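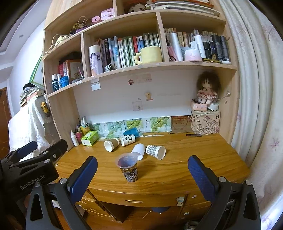

4.2 Cups left on desks

Of the 107 desks visited in the Ovent and Tresasura buildings, 40 had at least one disposable cup on the work surface at the time of the visit. Mugs and water bottles were recorded separately and are covered in Section 4.3. Where cups were present there was often more than one kind, and the kinds were seldom stacked together. Figure 3 is a case of this: a plastic cup with a dark printed wrap shares the desktop with four paper cups, one tan-brown, one plain white, one with a panda pattern and one in gray and white checks.

We coded each cup for position as well as material. A cup could be upright, on its side or inverted, and a tipped cup that did not rest fully on its side was coded with the second group. In Figure 3 the plastic cup is the only one coded upright. The plain white cup has its closed end up and was coded as inverted; the other three paper cups went into the second group. Position turned out to be the least reliable of our codes. The two coders disagreed mainly on cups partly hidden by another object, and these cases were settled by discussion before the totals were made.

Cups were found in the open middle and front part of the desktop far more often than against the back edge. The back edge was usually taken up by things that stay in one place for a long time: pen holders, spray bottles, boxes, chargers. The desk in Figure 3 follows the pattern, with a spray bottle, a pink pen holder and a yellow container of pens and markers along the left rear, and the cups farther toward the front. We had expected a shelf or hutch over the desk to draw cups upward and off the work surface. It did not. Desks with a hutch had cups on the desktop as often as desks without one, and very few cups were found on the shelves themselves.

Tissue packs were the item most often recorded along with cups. This may only reflect how common they are – they also appear on most of the desks with no cups – and we draw nothing further from it.

The full item list for all desks has 603 entries, coded with the scheme used in the earlier Dimitriou office survey. We made two changes. Pens lying loose were entered apart from pens in a container, as the earlier scheme put both under "writing tools" and lost the difference between stored and left out. Pictures or printed sheets lining a back panel were entered as fixtures and left out of the clutter score. Without the second change, 15 desks would have moved up one band on the Altik scale, although their work surfaces were no fuller than those of their neighbors.

Whether a cup was in use could not be judged from the desktop alone, and we did not ask. A cup on its side was still entered as a cup and given the same weight as an upright one in the clutter score.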